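**Hold off on the "no-wash" cloths**

November 12, 2023

A few of you forwarded me the Plemel mailer and asked whether the cloths are worth $79 for the starter pack. My short answer is no, or at least not yet.

The claim is that one cloth replaces 400 rolls of paper towels. I went looking for where that figure comes from and found a footnote pointing to a test by Chacko, which sells Plemel its packaging. The test page doesn't say how big a roll is, or how dirty the counter was.
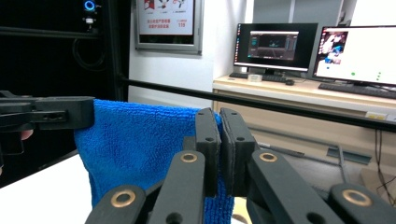

### What a plain towel does

Any decent microfiber towel picks up dust and spills with just water. Skip the fabric softener, keep it away from cotton lint in the dryer, and hang it up between uses. Plemel says its weave "resets itself" overnight. So does mine, if resetting means drying out.

Then there's the promise of 1000 washes. Fine, but the guarantee runs out after 200, and you have to keep a log. Who is going to keep a log of their dish towels? 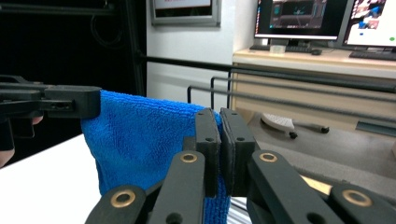 *Blue microfiber towel over a rail.*

Jendgate has a cheaper version that makes fewer promises, and I'd trust it a little more for that. Still, I'd use up whatever is in your drawer first. If you already bought the Plemel pack, write in after a month of normal use and tell me how it's holding up. I'd like to hear from people who paid full price.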